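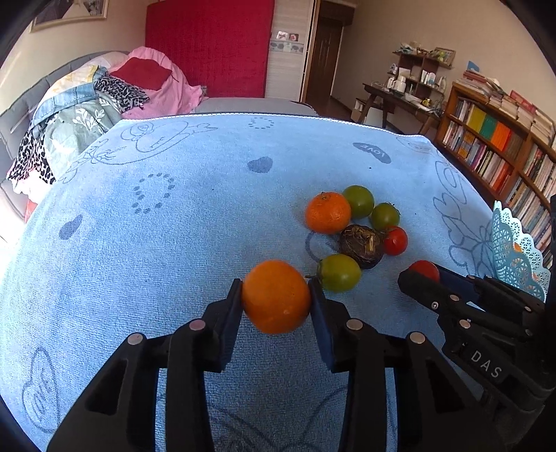
Home | Hand-helds | Fingertips | Spares | Hire | Notes | Basket

Kosley two-handed demonstration kit

£1,321 the pair, delivery included in mainland UK

I've been building and mending hand-held grippers under the Trular name for a while now, and the Kosley is the one I'd hand to a friend who has an arm at work and wants to get it doing something useful by the end of the month. You hold one in each hand, you do the job yourself, and the recording goes off to train the robot. No leader arm to bolt down, no headset, no lugging the actual robot across town to somebody's kitchen. If there's a task in a bedroom, you go and do it in the bedroom.

It's sold as a pair because nearly everyone who bought a single came back for the second one inside a few weeks! Plenty of jobs look one-handed until you try them (steadying a bowl, holding a bag open, passing something across) and adding the other hand later means collecting all your data again.

What it's like to use

Both grippers are black plastic, the same design left and right, with angular linkages down the sides and the middles hollowed out to keep the weight off your wrists. The fingertips are flat with a rubber face. I tried curved ones and went back. A flat tip will close on an orange from the sides and hold it nicely, and it'll pick up a cloth too, which my curved ones were hopeless at.

Fruit and veg is where I tell people to start. It's cheap, it rolls away if you're careless, and you get a big spread of shapes and skins for a couple of quid. A firm orange forgives almost anything. Small tomatoes are another matter — you come down beside them slowly and close gently, and you learn a lot about your own hands. Something hairy and rooty like taro is good to have in the mix as well, as it has no obvious place to grab it. Chuck the lot on a towel so they stay put. A patterned towel is absolutely fine, by the way. People write to me asking for plain backgrounds and I always say leave the room as it is, mess and all, and then go and do it in a different room tomorrow.

The camera sits on the tool and has a very wide view, so it takes in your fingertips, the other gripper when you bring it over, and most of the room behind. Straight edges come out bowed towards the sides. The calibration sheet in the box sorts that out for the software. Do put away any post or bank letters first, please. Adhiambo Obura spent a whole afternoon blurring envelopes out of her first batch and has not let me forget it.

In the box

- Left and right gripper, assembled and checked by me
- Camera mount and camera for each
- Spare set of rubber faces
- Driver for the finger screws
- Calibration sheet
- Two charging leads, 1 metre
- Foam-lined case

How many demonstrations do I need?

This is the question I get most and I never have a proper answer. For one simple pick-and-place in one room, Emil Egger at Munteanu had his arm behaving well enough after 1,000 goes, done over five mornings with a lot of tea. His colleague Domnica Manole did the sorting version (tomatoes one side, citrus the other) and wanted far more than that. Tired hands make bad data, so stop when you notice yourself fumbling. A fumble you recover from is worth keeping, though! Only bin the ones where you gave up.

Go at an ordinary pace, a touch slower than you would with bare fingers. Open the jaws fully before you move off to the next thing. And check early on that your robot can reach the way you do, as my first set was full of lovely twisty wrist movements that the arm at Tastcombe simply couldn't copy.

Will it work with my arm?

Most likely, provided you fit the matching finger set to the end of it. The robot needs the same tips as the ones in your hands or the recordings won't mean much. Finger sets are on the Fingertips page, and Valentin Barbu has drawn adaptor plates for the common wrist flanges. If yours isn't listed, send me a photo of the flange with a ruler next to it and I'll ask him.

Looking after it

Wipe the rubber faces with a damp cloth after food. Citrus oil makes them slippery if you leave it on. Nip up the screws on the jaws every week or so if you're using the kit daily, finger-tight plus a tiny bit. Don't use thread glue on them, I've had two sets back with cracked plastic that way. Change the faces when the edges start to lift.

Hire

I keep one kit back for hire. It's out until April, and after that Lærke Norðdahl has first refusal, so get in touch if you want to be behind her in the queue. Hire is by the week, Wednesday to Wednesday, and the case must come back with the calibration sheet in it, flat and not folded (you know who you are).

Stock

Three pairs ready to go. Once those are sold the next lot takes a fortnight, as I put them together myself in the evenings. Left-handers, there's nothing special to order, just swap the trigger leads over as shown on the card in the lid.

Page last updated: April

Contact Trular | Delivery and returns | © Trular | Back to top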